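Practical Course in Handling Machines, Handout 8
Care of the hand-held gripper: finger pads, linkage and rail

Read this sheet before you come to the bench. The work takes one session for two persons. Write every value in the bench book, also when it is the same as last time.

1. Finger pads
Open the jaws fully and wipe both pads with a dry cloth. Do not use alcohol, it makes the surface hard. Press each pad with your thumb near the lower corner. If the mark stays, the pad must be changed. At Nanau we change pads always in pairs, and after 960 grips at the latest — the counter is on the Pamard logging page.

2. Linkage
Move the jaws slowly by hand and feel for play at the pivots. A small play on one side only is worse than a small play on both sides, for then the jaws do not close on the middle. Tighten the screw a little, move the jaws again, and stop when they start to feel heavy.

3. Centring test
Use a stack of bowls standing on a flat floor. Bring the open jaws down until there is one pad on each side of the stack, and hold the tool still. Compare the two gaps before you close.

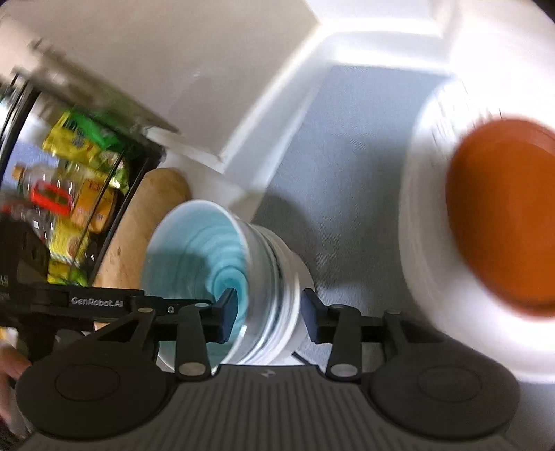
Renata Salinas asked if the centring test can be done with a single bowl. It can, but one bowl slides easily and will move to the middle by itself, so a fault in the linkage stays hidden. Please take the stack.

4. Rail
Clean the rail along its full length, then look for scratches against the light. No oil here. Oil collects dust, and we had to replace one rail in September for this reason.

5. Before you leave
Cable rolled in wide loops, jaws half open, tool back in the Bustos case. Questions about spare pads go to Ivana Medina, room 165.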